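Neues vom Chor: Unser Herbstkonzert rückt näher

Ihr Lieben, nun ist der Oktober da, und ich merke an den Mails, die bei mir eintrudeln, dass die Aufregung steigt. Die Plakate hängen, der Saal ist gebucht, und vom Vorverkauf kann ich berichten, dass bereits 505 Karten weg sind (im letzten Jahr hatten wir um diese Zeit nicht einmal die Hälfte, ich musste zweimal hinschauen!). Wer noch Verwandte unterbringen möchte, sollte sich also langsam rühren.

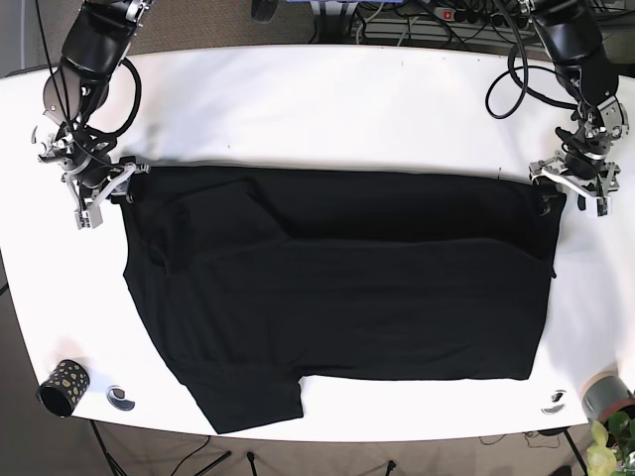 Das Programm steht jetzt endgültig. Wir beginnen mit den beiden Madrigalen, die wir seit dem Sommer proben, dann kommt der lange Block mit den Abendliedern, und nach der Pause singen wir »Wenari«, das Stück, bei dem der Alt im zweiten Teil so wunderbar tief hinunter darf. Im Tenor hakt es auf der vorletzten Seite noch ein wenig, aber das war beim Frühjahrskonzert genauso, und am Ende klang es doch sehr schön. Bitte nehmt euch die Stelle zu Hause noch einmal vor, am besten langsam und ohne Klavier, und atmet wirklich erst nach dem Halteton, auch wenn es schwerfällt.

Ein Wort noch zur Reihenfolge der Abendlieder, über die wir nach der letzten Probe ja ziemlich lange im Flur gestanden haben. Ich hatte vorgeschlagen, das Wiegenlied ganz ans Ende zu setzen, damit die Leute mit etwas Leisem in die Pause gehen. Mir gefällt das immer noch, ich gebe es zu! 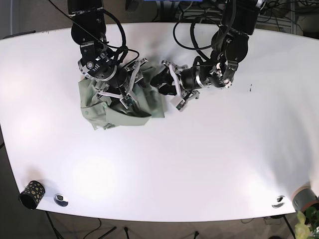 Bindu Pai schrieb mir dazu noch am selben Abend, sie fände das Wiegenlied am Anfang des Blocks besser aufgehoben, da seien die Stimmen noch frisch und das Pianissimo gelinge leichter. Wir probieren am Montag einfach beide Fassungen hintereinander aus und entscheiden dann nach Gehör.

Die Probe beginnt diesmal schon um 19 Uhr, im großen Raum oben. Bringt bitte die grünen Mappen mit, einen Bleistift und gern etwas zu trinken, denn es wird länger dauern als sonst.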